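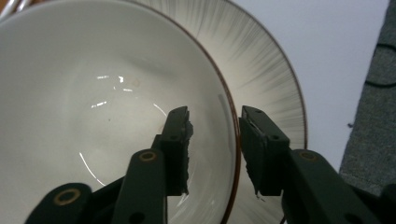
Saturday, September 15, 2018

Quick one tonight, have to be up early. Soup season is back and I'm weirdly happy about it.

So. Went up to Drerkdale on the bus again for the market, 94 minutes each way if you count the wait at the transfer, which I do. Wanted leeks. Came home with leeks, a squash I can barely lift, and a bag of dried beans from the Amato stall. White ones, small. The lady swore they don't need soaking. They need soaking. Put them on at four and we ate at 9, kids had toast in the meantime.

Still good though! Leeks cooked way down in butter, more than you think, then garlic, beans, a parmesan rind I'd been saving in the freezer since January. Salt at the end. Bit of lemon. I forgot the bay leaf and didn't miss it so maybe I'm done with bay leaves.
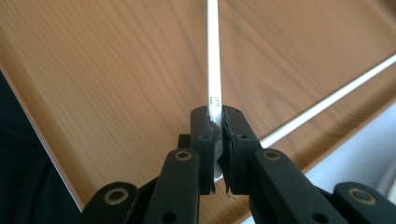 Other news, the Busumura cooking class is starting up again at the library. I did it last year and learned how to hold a knife properly, at the age of I'm not telling you. It's 126 dollars for the whole run, went up a bit, but you get fed every week and you can take home leftovers if you bring a container. Bring 2. I'm signing up for the dumplings one this time if theres still room.

Also somebody asked in the comments about the stock cubes I use. Ustia, the vegetable kind, yellow box. They're salty so go easy, half a cube is plenty for a small pot. I've tried making my own stock and freezing it and I'm good about it for maybe three weeks and then the freezer is full of bread again.

Squash plans: no idea. Roast half, I guess, and the other half goes in with coconut milk and somthing spicy. If you've got a recipe that isn't sweet please send it. I can't do the marshmallow thing, sorry, I know some of you love it.

Ok bed. Beans for lunch tomorrow, and probably the day after too.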